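Clothing swap moves to the Danbridge hall

The summer clothing swap will be held in the lower hall at Danbridge this year. The Plastham room we used in February was too small once the coat racks were up, and people were waiting on the stairs for most of the morning. Doors open at 10 and close at 2.

The rules are the same as before. Bring up to 20 items, washed and dry, and you get one token for each. Shirts, pants, dresses, kids' clothes and bedding are all fine. We can't take underwear, pillows or anything with a broken zipper.

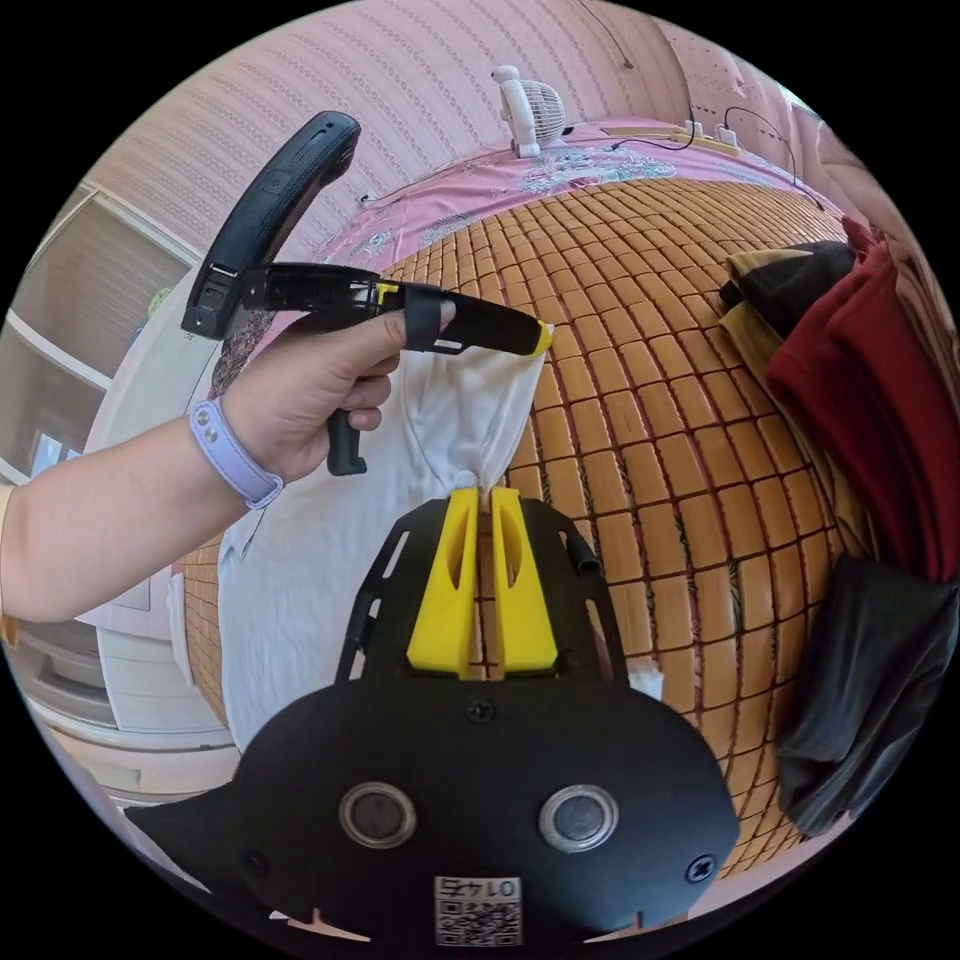
Last time 147 people came and 259 pieces went home with someone new. What was left went to the Beyene thrift store, which has agreed to take the leftovers again. They would like summer things kept apart from winter things, so there will be two bins by the exit.

We have had a few questions about sheets and bed covers. They count as one item each, and a matching set counts as one as well. Please pin a note on them with the size - twin, full, queen or king.

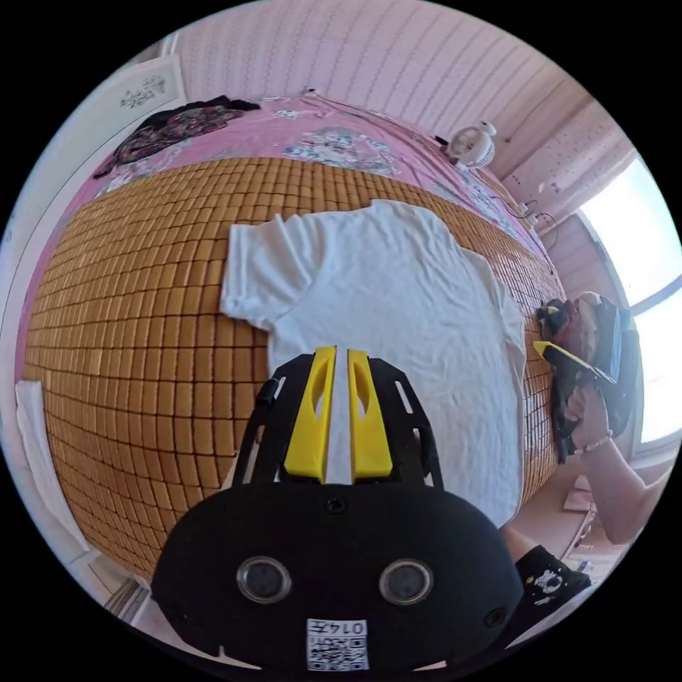

Houda Mansour wrote in to say that the set rule is unfair to people who bring good bedding, and that a full set with pillowcases ought to earn two tokens. We talked it over and will try it her way this time. If the tokens run short, we will go back to one.

Hamish Lennox is running the mending table again. He can sew on buttons and fix hems while you wait, but he asks that you bring your own buttons if the color matters to you.
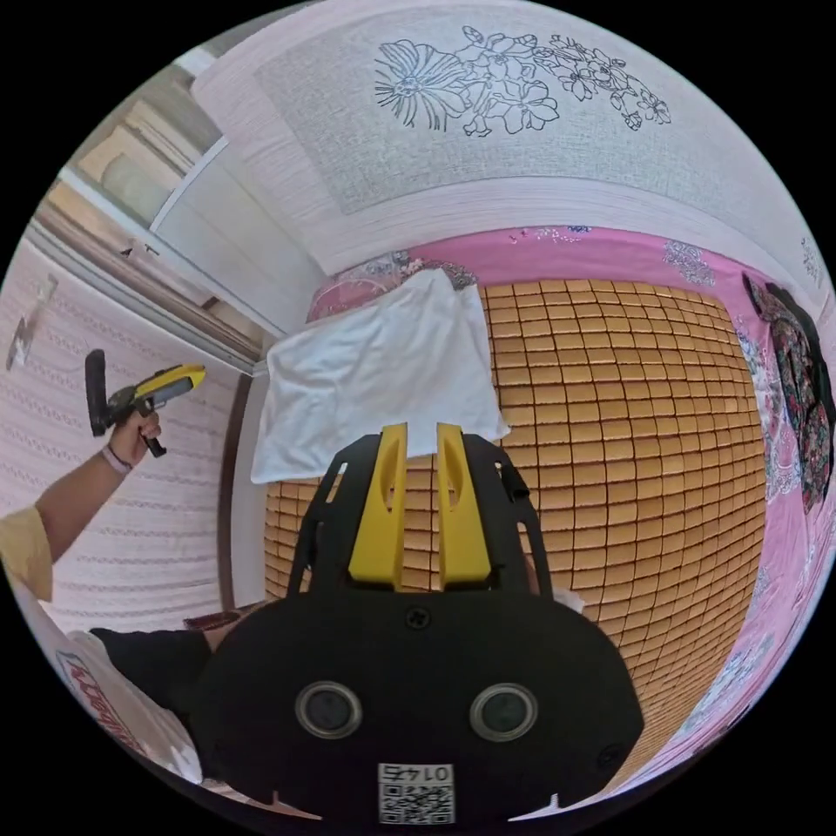

Parking at Danbridge is behind the building, off the side street. The front lot belongs to the dentist and cars do get towed. The 109 bus stops across the road.

To help set up, give your name to Kenza Ghoneim by August 4, 2023. She needs people from 8:30 on, mostly to move tables.
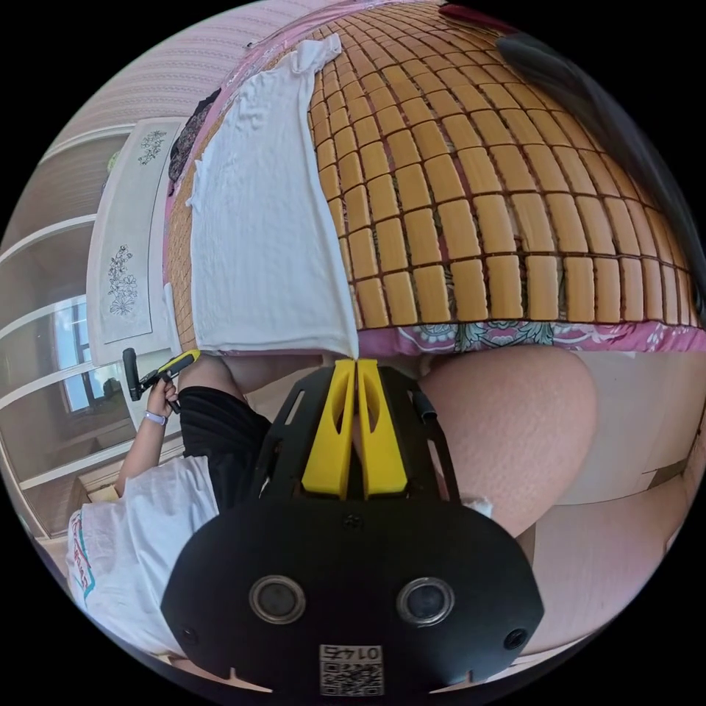 Lost and found

A gray scarf and a child's rain boot (left foot) are still here from the last swap. Ask at the door.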